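Controller set-up, save slots and first boot. Rev 3/12/24. Covers the PC build of Marquez and the Lantern Road only, console people see the other sheet.

## 3. Before you launch

Do these in order. Most of the "it won't start" mail comes from step 2.

1. Install the game to a drive with 13 GB free. The installer checks, but it checks badly. Look for yourself.
2. Install the Busto input layer. Separate download, same page, small grey button under the big one. Without it the game sees a pad but ignores the left stick.
3. Restart the PC. Yes, a full restart.
4. Plug in the pad BEFORE you open the game. Wireless pads: pair first, wait for the solid light, then open.
5. Launch. First boot compiles shaders and sits on the harbour painting for a bit. Leave it.

**Note:** if the loading bar stops at the second lantern, it hasn't crashed. Old laptops can sit there for 11 minutes. Only the first time.

**Caution:** do not alt-tab while the shaders are compiling. On some graphics drivers the window comes back black and you start over.

## 4. Mapping the pad

Default layout is jump on the bottom face button, hook on the right trigger, lantern on the left. Most players leave jump alone and move the hook.

1. From the title screen go Options > Controls > Busto Layer.
2. Pick your pad from the list. If it shows up twice, choose the lower entry. The upper one is Windows being helpful.
3. Press each button when asked. Dont hold it, tap it.
4. When you reach the sticks, roll each one round its full edge, slowly, then let go.
5. Set the dead zone. 5 is fine for a new pad. Worn sticks want more, go up to 13 if Marquez keeps walking on his own.
6. Save as a profile. Give it a name you'll recognise, the list isn't sorted.

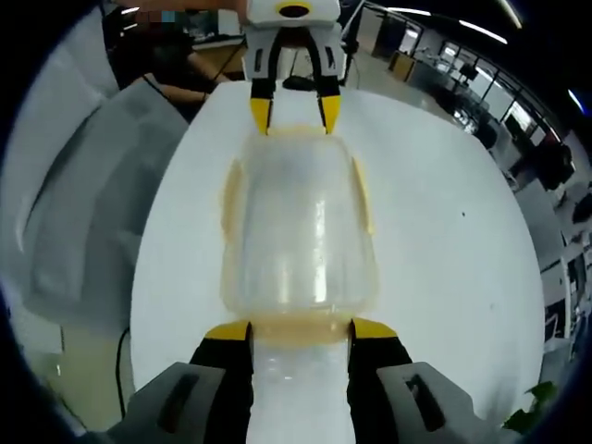
Profiles live in your Documents folder, under Marquez/pads. Copy that file if you're moving to another machine. Rename it and the game will treat it as new, which is handy for keeping a spare.

**Double jump feels late?** Turn off "Smooth input" on the same page. It's on by default and we'd rather it wasn't. Next patch.

**Hook won't aim upwards:** vertical axis is flipped in the profile. Redo step 4, left stick first.

## 5. Save slots

Three slots. One autosave per slot, no manual save inside a level.

- The game saves at bell posts. Ring the bell and wait for the gull to land. If you quit before the gull lands you lose the stretch since the last post.
- Boss arenas have no post inside. The one outside counts.
- Mustport is the hub. Walking into Mustport always saves, from any level, even with nothing collected.

To move a save from the April demo:

1. Close the game. Properly closed, check the tray.
2. Find the demo save, Documents/MarquezDemo.
3. Copy the file called slot_a into Documents/Marquez/saves.
4. Open the game and choose Import on an empty slot.

**Caution:** Import onto a used slot overwrites it with no warning. There should be a warning. It's on the list.

Demo saves carry your cogs and the blue coat. They do not carry the Flonham shortcut, becuase that bit of the map was rebuilt and the old door now opens onto nothing. You'll need to run Flonham Cliffs once the long way.

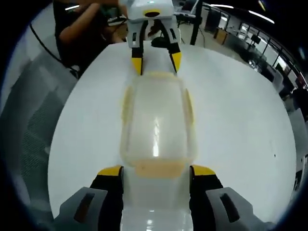

A player on the demo board says the import also keeps your hook upgrade if you bought it before the lighthouse, and loses it if you bought it after. We tried it and got the same. So if your demo save has the late upgrade, speak to the smith in Mustport after importing, before you leave the square. She hands it back free. Leave the square first and you pay again.

## 6. Camera and comfort

1. Options > Camera. Start with "Follow" at 3. Higher swings faster round corners, lower lags on the rooftops.
2. Turn "Wall fade" on. The clock tower is miserable without it.
3. Sway and screen shake are separate sliders. If boats make you queasy, sway to zero. Shake can stay, it's only used for bosses.
4. Text size is under Language, not here. Sorry.

**Note:** changing the camera in the middle of a minecart run won't take effect until the next post.

## 7. If it still won't start

- Black screen with music: delete display.cfg from the Marquez folder, relaunch.
- No music, no screen: Busto layer missing or out of date. Back to section 3, step 2.
- Starts then closes at the logo: an overlay is fighting it. Turn off all of them, then bring them back one at a time.
- Pad works in menus but not in levels: wrong entry picked. Section 4, step 2.

Anything else, send us log.txt plus the name of your pad. Zip it. The form refuses plain text files.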